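2020-03-16, Olladdale, at the kitchen table

Up at an hour I would rather not write down. The cat was already sitting on my scrubs.

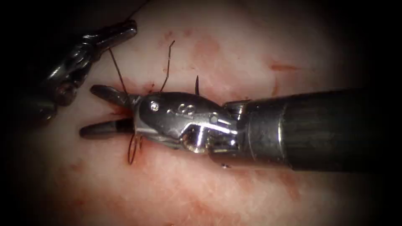
I had told myself I would review knots over breakfast, and I did, in the sense that I tied one around the handle of the milk jug and then had to cut it off with the bread knife. It was a good knot. It would have held the jug through a hurricane. My old teacher used to say you should practice on whatever is closest to hand, and she had a house where every drawer pull trailed a little beard of thread. Mine is getting that way. The chair I am sitting on has 58 throws of black silk down the left leg, all from one long phone call with my mother.

First case was the long one, and everybody was very polite, which is how you can tell that everybody is tired. Harriet Villanueva had the room. She is a calm woman who hums when things are going well and stops humming when they aren't, and the rest of us have learned to listen for it the way people on boats listen to the engine. She hummed through the opening and most of the dissection. I was allowed to sew.

I want to set down what sewing was like while I still remember, because in a year I expect to be unbearable on the subject. Tissue is nothing like the practice pad. The pad is the color of a cheap bandage and it stays where you put it. It forgives you. Tissue is wet and it moves, and if you take the needle through at a lazy angle it tells you so with a little red bead right where you were hoping to look clever. Then the bead spreads out and you can't see your own mistake, only the general neighborhood of it. You blot, you look again, and there it is.

My first bite was too shallow. Harriet said, "Hm." My second was deeper and she said nothing at all, and I glowed like a toaster. By the fifth or so I had found the curve of it, that roll of the needle where you stop pushing and just let it go around the way it's shaped to go. Then of course I thought about it, and the next one came out a good bit to the left of where it was invited.

"Take it back," Harriet said. "It's free."

She says this every time. Everything is free until you tie it. I have thought of having it printed on a mug, and then I remember she would see the mug.

What I can't get used to is how small it all is, and how big it looks. For hours the whole world is one glossy pink patch with a bright middle and dim corners, and you learn it like a backyard. Here's the place where it oozes, there's the place I was told to leave alone. Somebody asks you the time and you have to come back from a long way off. When I finally stood up my left foot had been asleep so long that it walked out of the room a little behind me. This is the foot in the new Promitz clogs, for which I paid 200 dollars on the promise that I would feel like I was standing on air. I was sitting down for most of it, so I suppose they have not been tested.

The patient did fine and was sore and cross in recovery and wanted to know about soup. I like them cross. There was no soup. I went and found some crackers, got told by the recovery nurse that crackers were ahead of schedule, and ate them myself in the hallway.

Lunch was whatever the Bedix would give us. The Bedix is the vending machine by the locker room, and it takes your money in the spirit of a donation. Today it kept my dollar, hummed (no relation to Harriet), and let go of a bag of pretzels I had not picked. I have decided I like pretzels.

Afternoon: nothing, and a lot of it. The planned cases are coming off the board now, and they say more will come off by tomorrow. The hernia I had been reading up on all week has been sent home with a phone number and an apology. So we stood around the desk a good arm's length apart, like shy people at a dance, and the head nurse went through the supply room and locked up the masks. I have never before been asked to sign for a mask. I signed. My signature has gotten very bad, and she compared it with the last one and sighed.

With no case to go to, I went and sat in the skills room and sewed a chicken thigh for an hour. It was a perfectly nice thigh from the supermarket, and I brought it from home in a lunch bag with a note on it so that there would be no mix-up like the one in November. Running stitch down one side, then cut it out and do it again. I tried to keep my spacing even and my tails short. It looked all right by the end. It looked like a football that had been through something. Harriet put her head around the door, studied it from a distance, and said, "Closer to the edge on the far side." She was right. I had been cheating toward myself on every single one, and I've been doing it since school, I think, with handwriting too.

She also said I did well this morning, but she said it while she was looking at her phone and walking away, so I am not sure whether to put it down as praise or traffic. I'm putting it down.

Stopped at Zakaria on the way home because there was nothing in the house but milk, in its jug. The dining room was shut and they had a table pushed across the doorway with bags lined up on it. I got the lentils and the flat bread, and the owner threw in a second bread and wouldn't discuss it. The shelves at the grocery next door were bare where the rice goes. One man was walking out with a mop handle and a jar of olives and the look of somebody who had made his peace with that.

Things to do, so that I quit lying awake with them:

Call Mother back. Do not tie anything to the chair during the call.

Far side, closer to the edge. Write it on my hand.

Find out who I see about the 300 pages of reading I said I had finished.

Wash the cat hair out of the other scrubs, the ones I may need tomorrow if they call me in at 3 like they said they might. The phone is charging on the counter next to the bread knife. Both shoes are by the door. The cat is on the scrubs again, and I am going to let her have them until the phone rings.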